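Checklist for the math toy table, with my comments

I go through this list before every family evening at Treva, and I've typed it up properly because people keep asking me for it. Doors open at 6 pm, so I like to have it finished by 5.
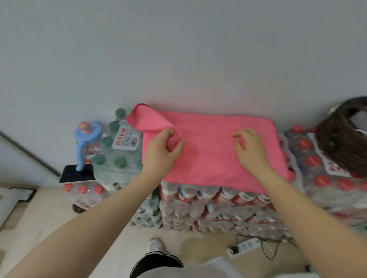 One reply to last month's version came from Nguyen-Tran: do the magnets first, please, before anything else gets unpacked, and write down how many there are in each box. Fair point! I've moved them to the top.

1. Magnetic tiles
Checked: 167 triangles, 1,158 squares.
I run a thumbnail along every seam (yes, every one, I put the radio on). If a seam gives, the tile goes in the trash, no gluing. A loose magnet is the one thing on this table that really scares me. Two triangles went this time, and the count above is what's left.
OK

2. Hexaflexagons
Paper ones, so there isn't much to go wrong, but the folded corners get sharp when the card is new. I bent all 18 back and forth a few times. The blue set is getting tired and only shows five of its six faces before it jams. Not a safety matter, just annoying.
OK, new blue set wanted

3. Spinning tops and rattlebacks
Look for chips on the rims. The big rattleback has a nick at one end and it now stops halfway through its turn instead of reversing, so it spoils the trick as well as being scratchy. Pulled.
FAIL, one item

4. Soap film frames
Wire cube, wire tetrahedron, and the prism that everyone forgets. Ends must be capped. The cap on the tetrahedron handle was missing, so I put on a new one and tugged it hard. Mop within reach, mat down, and please keep this one well away from the tops!
OK after repair

5. Buden curve roller
A ball races down a straight track and a cycloid, and the cycloid wins, and kids shout about it every single time. Check both clamps and the catch tray at the bottom. The left clamp had worked its way loose. Marbles stay with a grown-up, none left out for the under-threes.
OK, tighten again at half time

6. Penrose floor puzzle
All 1,356 pieces of foam, kites and darts. I don't check for bite marks one by one, I tip them out and look. Keep the pattern off the walkway, because it does creep outward as people add to it.
OK

7. Flokow projector
Cable taped flat, vent clear, lamp pointing above head height. The tape was lifting by the door, so I redid that stretch.
OK

Still to do: order a rattleback, cut card for the blue flexagons, and find the lid for the second box of squares.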